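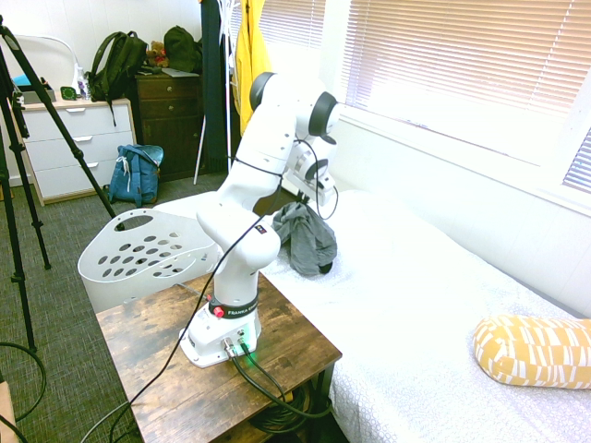
A white textured bedspread, the kind of plain bedding our guest likes best.

The woman who runs the linen mending shop in Kuldale has been up since five, and she's still got more energy than I do. She wants to talk about bedspreads. More exactly, she wants to talk about old ones, and why people should stop giving up on them!

"A good white bedspread can outlive three mattresses," she says, pulling one from the shelf behind her. "This came from a house out on the Skirkine road. It had a tear as long as my arm. Find it for me."

I can't. She laughs and shows me a line of stitches so small I have to tilt the cloth toward the window.

She learned from her grandmother, who mended for a hotel in Skerkov and was paid by the piece. "She had 15 sheets a week, sometimes more, and she sang the whole time. Terribly." The shop came much later, after 30 years of teaching school. She opened it one March with a secondhand sewing machine and a box of thread she had bought from the Kılıçarslan warehouse when it closed (46 spools, all white, no two quite the same white).

Matching those whites is her favorite part of the job. She does it in the morning, before the sun comes around, and she won't be hurried. "Cream next to blue-white looks like a stain. You have to lay the thread right on the cloth and walk away, then come back."

And for beginners? "Start with a pillowcase. Wash it first, use a short thread, and sit somewhere comfortable. You'll be there a while, and it's lovely."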